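Tridby hand gripper: set-up and care
Section 4. Changing the finger pads and getting the jaws to open evenly

I'm writing this one the way I'd tell it to you if you were sitting next to me, so forgive the rambling. It covers the hand-held Tridby, the one with two curved fingers and the camera looking down between them. If you have the bench version, go to Section 6 (Hedvika wrote that one and it's tidier than mine).

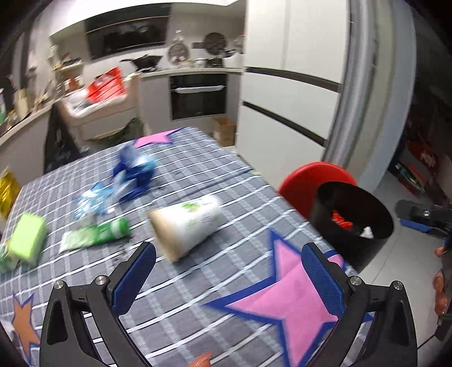
Pads wear out. I used to run mine until they were shiny, and then I'd wonder why every smooth package slid out the moment I lifted it. Now I look at them every 300 grasps and change them when the texture has gone flat in the middle, even if the edges still look great. The set I took off last week had done 1,740, and I should have quit long before that!

What you need

A small flat screwdriver, the 2 mm hex key that came in the lid of the case, a lint-free cloth, rubbing alcohol, a new pair of pads, and a soft pencil. A cup of coffee too, while the adhesive sets.

Taking the old pads off

1. Switch the tool off and unplug the cable at the handle. Wait for the light on the back to go out.

2. Spread the fingers wide and lay the tool on its side on a folded towel. I like the camera pointing away from me so I don't put a thumb on the lens, which I have done more often than I care to write down.

3. Make a little pencil mark on the finger at the top end of each pad. You'll want it later, trust me.

4. Slide the flat screwdriver under one corner of the pad and work it up slowly. Go along the short edge first. If it fights you, warm it with your hand for a minute and try again.

5. Peel the rest by hand. Do the same on the other finger.

Caution: don't use a knife or a razor blade. Apart from your own fingers, you'll score the finger surface and the next pad will never sit flat there.

6. Wipe both inner faces with alcohol until the cloth comes away clean. Let them dry completely.

Note: always change both pads, even if just one looks bad. A new pad against an old one pulls the object toward the new side, and you'll spend an afternoon blaming the calibration. I did, and then Marloes Meijer walked past and asked if I'd only changed the one.

Checking the pivot screws

You've got the pads off anyway, so do this now. There are two round pivot screws near the base of each finger. They want to be snug, with no wobble in the finger, but the finger still has to swing freely under its own weight.

7. Hold the handle still and wiggle one finger side to side (across its normal travel, so not the way it opens and closes). You should feel next to nothing. If it clicks, a pivot is loose.

8. Tighten with the hex key an eighth of a turn at a time, and swing the finger after each bit. Stop as soon as the click goes away.

9. If the finger gets stiff, back off a hair. Stiff is worse than loose here! The motor readings go off and you won't see it until you look at the recordings.

Caution: no thread lock on these, please. I know it's tempting. It creeps into the bushing, and then you're ordering a whole finger from Stiltley and waiting until May.

Putting the new pads on

10. Peel the backing halfway and fold it under, so you have a sticky half and a half you can still slide around.

11. Line the top up with your pencil mark, press the sticky half down, then pull out the rest of the backing and smooth the pad toward the tip with your thumb.

12. Squeeze the trigger until the pads meet flat, and hold for a slow count of 60. Check that the edges line up. If one is a little crooked you have maybe a minute to lift it and try again, and after that it's staying put.

13. Leave the tool alone for half an hour, fingers open. Coffee.

Setting the open and closed positions

New pads are thicker than worn ones, so the old closed position is wrong now. Skip this and the tool will think it's holding something when it's empty.

14. Plug the cable back in and switch on. Open the Lamrani utility and go to Jaw, then Limits.

15. Let go of the trigger completely so the fingers spread as far as they go, and press Set Open.

16. Close until the pads just touch. Don't crush them. Press Set Closed.

17. Open and close a few times and watch the number on the screen. Mine reads 1,116 fully open, every time, and yours will have its own number. What matters is that it comes back to the same one. If it drifts, go back to step 7 and check the pivots again.

18. Save, and give the file a name with the tool's serial in it. Please don't call it "new".

Trying it out on real things

I don't trust a pad until it has picked up a few awkward household things. Put out a paper cup lying on its side, a sponge, something long and thin in a wrapper, and a crinkly package or two, then pick each one up and set it down again at a normal working pace. A cup is my favorite for this. If the limits are off by even a little you'll squash it, and you'll hear it before you see it.

If a package slips, look at the pads before you touch any settings. Nine times out of ten there's a bit of alcohol residue or a fingerprint on the new surface, and a wipe with a dry cloth takes care of it.

If both fingers close but one arrives first, that's the linkage, and it's covered in Section 5. Have the Miltness shims handy before you start on that.

Last thing: write the pad change on the card in the lid of the case, with the grasp count next to it, and put the hex key back in its slot.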